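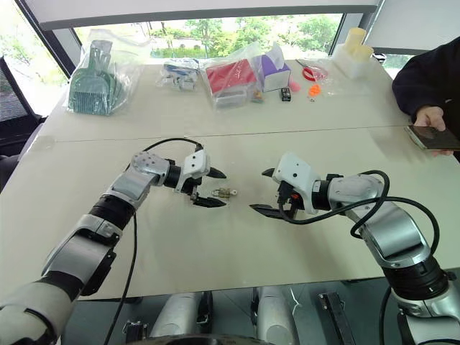

Figure 6.1 Two arms with two-finger grippers at a shared table, a small brass padlock between them.

Chapter 6
Choosing and Comparing Grippers

By now you have spent five chapters getting an arm to go where you want it to go, and I hope you have enjoyed it as much as I did the first time around. Now we come to the last few inches - the fingers - and to a question my students ask every April: which gripper is best? I always answer with another question (they groan, but kindly): best for picking up what?

Take the padlock in Figure 6.1. It is small and shiny, and the shackle gives a pair of pointed fingers a very different hold from the one they get on the body. A gripper that does well with a soft roll or a bagged dustpan may do poorly with it, and you would never learn that from a data sheet.

My old colleague Farhad Mirzaei once ran 106 grasps on each of two finger sets, the Skovotley and the Desau, and came away sure the Desau was better. Then he swapped the order of the objects and ran the whole thing again, and his lead shrank to almost nothing. We will work through his numbers in Section 6.3, so keep a pencil handy!

Before you read on, pick five things from your own desk, write down which one you expect to give a two-finger gripper the most trouble, and put the list away somewhere safe. You will need it for Exercise 29.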